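How to pack a gift bag so it doesn't flop

Quick one, I'm wrapping for 16 people this December and have it down to a few minutes each.

Open the bag all the way first. Run a hand down inside and push the bottom flat, corners too. Paper bags only – the foil ones slide around.

Heavy stuff low. Molded cardboard makes a good filler, the drink carrier kind, just save it from takeout. Trim if its too wide. Small things go in the dips, then tissue if you have any. Keep the handles hanging outside while you load or they get buried.

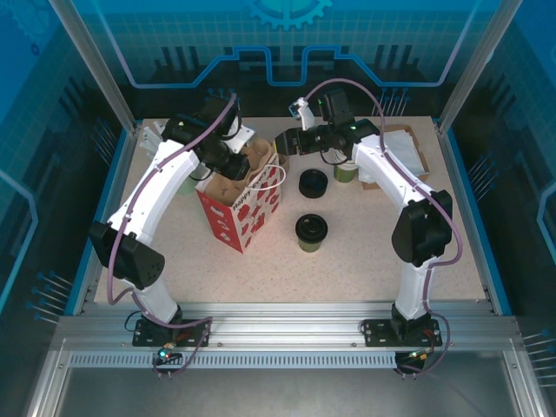
What if the bag still leans to one side?
Take the heaviest item out and put it back in the center, then wedge crumpled paper down the light side.

Last bit. Pinch the top edges together, tag on one handle, done. Bags from Twal hold up ok for me, the Tarnstead ones tear at the handle if you go over 6 jars of jam (dont ask for 6 jars of jam). Store them upright in a box untill you leave – not stacked, the bottom ones get crushed.

Kornél Lengyel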